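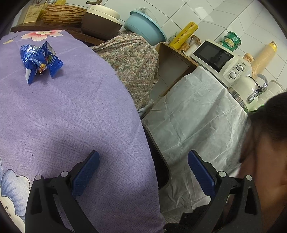 Equipment Planning and Purchasing Coordinator
Home Manipulation Program, Zidateck

Full time, with a six-month trial period. Applications are open until the end of October.

Zidateck is hiring one person to plan, budget and buy the equipment for our home manipulation program. The program collects recordings of everyday household tasks done with hand-held grippers, and tests robot arms on the same tasks in our workshop. Until now the purchasing has been split between the engineers and the office. That worked while the program was small. We are adding more homes and more equipment next year, and the work needs one owner.

You do not need to be an engineer. You do need to be comfortable reading a parts list, asking a supplier awkward questions, and telling an engineer that the money for a second spare has already been spent on the first.

About the program

Our field teams work in ordinary homes, mostly in kitchens and in rooms where people cook, store things and sit down in the same few square feet. They record small jobs: picking up wrappers, moving cups, putting jars back on shelves, folding cloth. The grippers have two fingers with replaceable textured pads. Each kit also has a mount, charging gear, storage cards, cleaning supplies and a carrying case.

We have 20 kits in service. The next plan takes us to 62. The workshop side has two arms on long-term rental, and we have to decide whether to renew, buy, or change models.

Small parts take up more of the buyer's time than big ones. Pads, screws, cables and cards are cheap on their own, but a kit that is missing one of them stays in the office. A large part of this job is making sure that doesn't happen.

What you will do

Write the equipment plan for the coming budget year, with monthly spending and delivery dates, and update it every month.

Build the order for the new gripper kits. This will be split into at least three deliveries so that faults found in the first batch can be fixed before the last one ships.

Set stock levels for finger pads, fasteners, batteries, cables and storage cards. Current stock is counted by hand and kept in a spreadsheet called Orach. You will take over Orach and are free to replace it.

Get and compare quotes. For purchases over $2,000 we ask for three written quotes. Under that amount you can buy on your own approval, within the plan.

Prepare the rent-or-buy comparison for the workshop arms. It should cover service contracts, shipping, spare grippers, floor space, power, training time and what we could expect to get back if we sold them.

Talk to field teams about what breaks and what gets in the way. Some of the best requests we have had were for things like a shorter cable or a smaller case. Most homes don't have a clear table to lay a kit out on.

Track warranties and returns. At present several returned parts have no paperwork attached, and sorting that out will be one of your first jobs.

Keep a record of which parts went into which kit. When a pad type is changed, the data team needs to know the date and the kits affected.

Order household items for the workshop's practice kitchen: cloths, tins, jars, food wrap, paper cups, plastic basins and so on. These wear out or go missing faster than you would think, and they have their own budget line.

What you will not do

You will not be asked to design or repair equipment. Repairs are done by the workshop. You will not negotiate payments to households, which is handled by the field office. You will not manage staff in the first year.

What we are looking for

At least two years of buying, inventory, project planning or a similar job. It can be in any field. People from hospitals, school districts, theaters, restaurants and repair shops are all welcome to apply.

Good spreadsheet skills. You should be able to build a budget that another person can open and understand without calling you.

Clear writing. You will write to suppliers, engineers and field staff, often about the same problem.

Experience with purchases that have long lead times, or with imported parts and customs forms, would help. So would knowing a little about motors, batteries or 3D-printed parts. We can teach the rest.

You should be able to lift and carry a packed kit case and be on your feet for part of the day when deliveries come in. If you need an adjustment to do this, tell us and we will work it out with you.

How the first months will go

In your first two weeks you will go out with a field team on three home visits. We want you to see the kits in use before you order more of them. You will also spend two days in the workshop taking a kit apart and putting it back together with a technician.

After that you will do a full stock count with help from the field office, then write a draft plan. The draft does not have to be perfect, but it does have to show where the numbers came from. We would rather see a rough figure marked as rough than a neat one with no source.

By the end of the third month we expect the first kit order to be placed. The arm comparison is due by the end of the fifth month, ahead of the rental renewal.

Who you will work with

You will report to Funmilayo Dauda, head of operations. Your main contact on the technical side will be Milagros Ocampo, who runs the workshop and approves any change to kit parts. You will meet with both of them every week, and with the field team leads every second week.

Our main kit supplier is Arruda, a small machine shop that makes the gripper frames and fingers for us. Their lead times change with their workload, so expect to be on the phone with them often. Mounts and cases come through Itent. Everything else is bought from general suppliers, and there is room to improve on the list.

Hours and place

Forty hours a week at our main office, which shares a building with the workshop. Core hours are 10 a.m. to 3 p.m. – the rest you can arrange with your manager. One day a week can be worked from home after the trial period. Home visits sometimes run into the early evening, and that time is given back in the same month.

Pay and benefits

Pay depends on experience and is set on the same scale we use for field team leads. We will give you the range for your level on the first call, before you spend time on anything else. Health insurance starts after the first month. Paid vacation, sick leave and a training allowance are included. The training allowance may be used for a purchasing or inventory certificate if you want one.

How to apply

Send a résumé and a one-page letter. In the letter, tell us about one purchase you planned that went wrong, or came close to it, and what you did. It can be a small one.

Please put reference 2060 in the subject line. Use the application address on our jobs page and send your files as PDFs. We do not need a photo, and you don't need to include references until we ask for them.

People we would like to meet will get a 20-minute call with Funmilayo. After the call there is a paid exercise. You will get a short parts list, three quotes that don't match each other, and a budget that is a bit too small. You will have two hours to write a recommendation. The last step is a visit to the office and workshop, where we will go over your recommendation together and you can ask questions of the people you would be working with.

We reply to every application, including those we turn down. If you have a question before applying, write to the same address with "Question" and the reference number in the subject line. Questions about parts and kits are passed on to Milagros, and she may take a few days to answer when the workshop is busy.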